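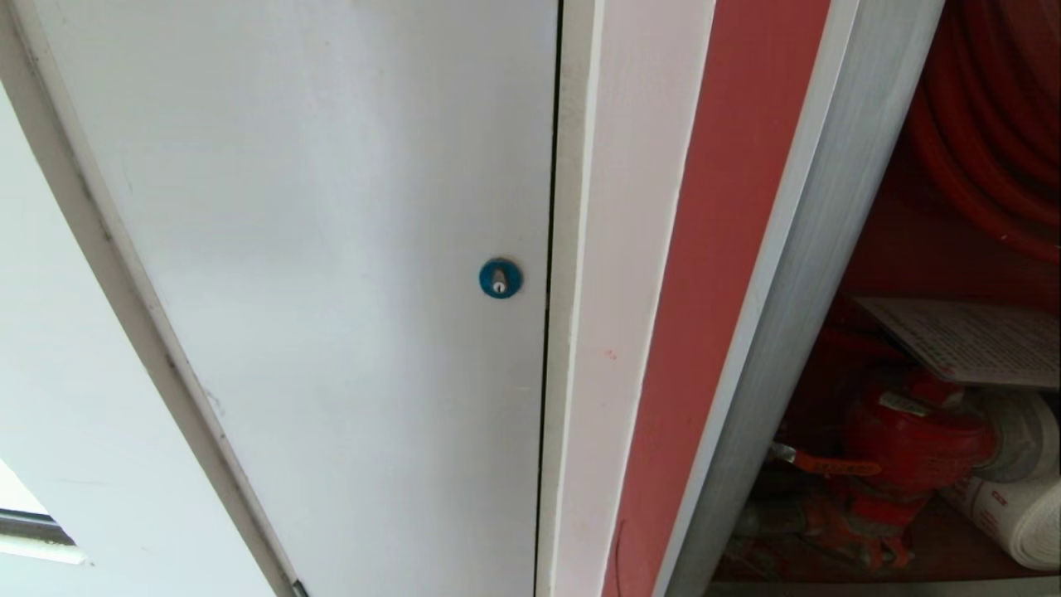 **Figure 2.** White metal door with blue lock disc, beside an open fire-hose cabinet with a deep red interior.

### 3. The corridor side of the hose cabinet

When we began talking to people at Stencombe about the fixtures in their corridors, we had meant to ask mostly about signs. We had a long list of questions on lettering, arrows and the height at which notices are hung, and we were rather proud of it. Within the first few conversations, though, people kept drifting towards the cabinets themselves, and towards the doors that stand next to them, and after a while we let them. This section sets out what they told us and what we made of it, and readers who want the material on signs will find it in Section 4.

The building has three wings, known to everyone who works there as Clello, Daner and Bodin. They were fitted out at different times and it shows. In Clello the hose cabinets are set into the wall and share their surroundings with plain doors of a similar height, while in Daner they hang on the surface like large medicine cupboards. Bodin has a mixture of the two, the result of an alteration that our older participants remembered with feeling and our younger ones had never heard of. We walked all three wings with a notebook before the first interviews in March, and went back over them on July 29, 2017, when the repainting of the stairwells had been finished and the corridors were clear of ladders again.

#### 3.1 Red next to white

The simplest thing to say about a hose cabinet is that it is red, and it was the first thing nearly everybody did say. What interested us was how much depended on the thing beside it. Figure 2 gives a fair idea of the contrast people had in mind: a smooth white door and its white moulding, then a painted red strip, then the grooved aluminium rail at the edge of the cabinet opening, with the coils of hose inside. Several participants described this sort of arrangement to us as "the red bit by the white door", and used the phrase to give one another directions. A woman from the post room told us she had been sending visitors to the lift that way for years, and that they always arrived.

We think this deserves more attention than it usually gets. In the design guidance we were brought up on, the red of a cabinet is treated as a property of the cabinet, to be specified and then left alone. Our participants treated it as a property of the stretch of wall. Where the neighbouring door was white they spoke of the cabinet as easy to find, and where the neighbouring surface was dark or patterned (there is a good deal of brown panelling at the far end of Bodin) they were much less sure of themselves. One man there, who had passed the same cabinet every working day since he joined, placed it on the wrong side of the corridor when we asked him to sketch it. He was very good-humoured about it and asked to keep the sketch.

The inside of the cabinet came up less often, as one might expect of something that spends most of its life shut. Those who had seen one open tended to remember the hose very well, and in particular how shiny it was. "Like liquorice, only red," was one description, and we heard "sweets" and "ribbon" too. A red hose against a red wall might be thought hard to make out, and we did put this to people, but the highlights on the loops seem to do a lot of the work – a glossy coil reads as a coil even when everything behind it is close to it in colour. We would like to see this tested properly, in poor light, by somebody with better equipment than ours.

#### 3.2 Small things on plain doors

A large flat white door gives the eye very little to hold on to, and so whatever is fixed to it becomes important. The round blue lock disc in Figure 2, with its silver cylinder and upright keyhole, is a modest object, and yet discs of this kind were mentioned by 10 of the people we spoke to without any prompting from us. Some liked them. Some had wondered what the colour meant, and had come up with theories of their own: that blue was for cleaning staff, that blue was for water, that blue was whatever had been left in the box. We were unable to find any written record that settled the matter, and Volkan Kocabaş, who carried out most of the interviews in Daner, suggested that we stop looking and write down the theories instead. They are given in full in the appendix.

The theories matter a little more than they might seem to. When a coloured lock sits close to a hose cabinet, people are inclined to read the two together. A few participants supposed that a key for the blue lock would also be wanted for the cabinet, and one said that she would go looking for such a key before she tried anything else. We have no wish to make too much of a handful of remarks, but it does suggest that the choice of lock furniture near a cabinet should be made with the cabinet in mind, and perhaps by the same person.

#### 3.3 Smudges, edges and wear

We also asked about condition. White doors show every hand that has been laid on them, and faint grey smudges were noticed and forgiven in about equal measure. Red paint was judged more strictly. People were ready to put up with a slightly uneven surface, but chips and scuffs near the opening made them wonder whether the hose itself had been looked after, and this was so even among those who told us, quite rightly, that the two had nothing to do with each other. The metal rail drew hardly any comment, apart from one retired joiner in Clello who admired the way the ridges had been lined up at the corners and talked to us about it most happily for some 50 minutes.

We took his advice and looked at the corners in the other wings as well. Those in Daner are mitred. Those in Bodin vary from floor to floor, and the measurements are set out with the rest of the cabinet dimensions in Table 3.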